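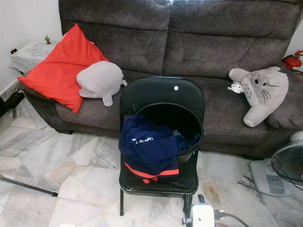
*Photo: project group, head camera, living room setup*

## Comparing two grippers on a laundry pickup task - project report

Status: mostly done, discussion section still needs a second read.

### What we wanted to find out

Clothes are hard to grab. Boxes and cups we did last semester and both grippers were fine. Cloth folds, slips, gets pinched in one layer when you wanted three. So the question for this report: does finger shape matter more, or does camera view matter more? We had two grippers, Stuvetti and Goletti, and one controller (Lernen) that runs both. Same arm the whole time.

### Task

Garment starts in a round bin on a chair, opening tilted toward the robot. Arm reaches in or grabs whatever hangs over the rim, lifts, moves it clear of the bin. Counts as a success if the cloth is off the chair and still in the fingers after the lift. Dropping it on the way = fail. Dragging the bin along = also fail, and this happened more than we expected.

We left the room as it was. Sofa, toys, fan, all of it. The lab version of this task has a plain backdrop and we wanted something closer to a real home. Also the floor is marble, so there are veins and stains and patches that the segmentation sometimes likes too much.

### Grippers

Stuvetti has the long fingers, smooth, rounded tips. Goletti is shorter with a softer pad. Long fingers get into a bin easier. Short ones hold better once they have something. That was our guess before starting and it held up, sort of.

Wrist cable on the Stuvetti is a pain. It needs slack or it pulls at the end of the reach, but too much slack and it catches on the chair. Ended up with a loop and tape. Griffiths bracket for the wrist camera - fits both, but the screws are different lengths so dont mix them.

### Wrist camera

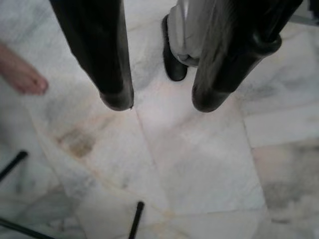 *Source: project group, wrist camera still.*

The wrist view is good close up and pretty bad for anything else. Fingers take up a big part of the picture before you even get to the object. When they are open you look through the gap and whatever is in there gets treated as the target. Feet and trouser legs included. We added a rule that everybody stays out of reach during a run and that the planner ignores anything at floor level, which fixed most of the false targets.

Close objects also go blurry. Focus is fixed and we set it for 600 mm, which was a mistake, should of been a lot shorter. By the time we noticed, half the runs were done so we kept it the same for everything. Fair comparison at least.

### Head camera

Wider, sees the whole chair and bin, and gives the planner the rim of the bin nicely. Problem is the arm blocks its own view right at the grasp. So head camera to get there, wrist camera for the last bit. Switching between them in the Lernen controller takes a moment and sometimes the target jumps when it switches. We logged 341 switches in total and didn't check every one by hand.

### Second station

After the bin runs we tried hanging clothes, 16 attempts per gripper, to see if anything changes when the cloth is flat and off the ground. 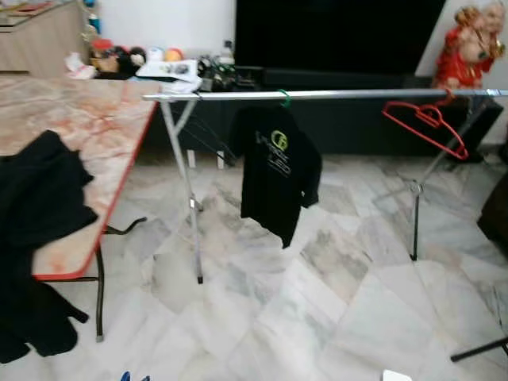 Big change was approach direction. In the bin you come from the top. On the rail you have to come from the front or the side, and the hanger hook sits loose on the bar so any push makes the whole thing slide or tilt. Goletti was better here. The long Stuvetti fingers tended to poke the shirt backwards before closing.

Dark cloth was a problem for both. A black shirt with a dark TV behind it - depth gets holes, edges vanish. Printed logo helped a bit, gave the tracker something to hold on to. Thin chrome parts were bad too, reflections mostly.

### Results in short

- Bin: Stuvetti ahead, mostly on reach
- Rail: Goletti ahead
- Wrist camera only: worse than both cameras together, either gripper
- Most common fail: grabbed one layer, slipped during lift

### To do

Redo focus at a shorter distance. Try the Goletti pads on the Stuvetti fingers if the mount alows it. Battery logs are still missing from the apendix, will add in April.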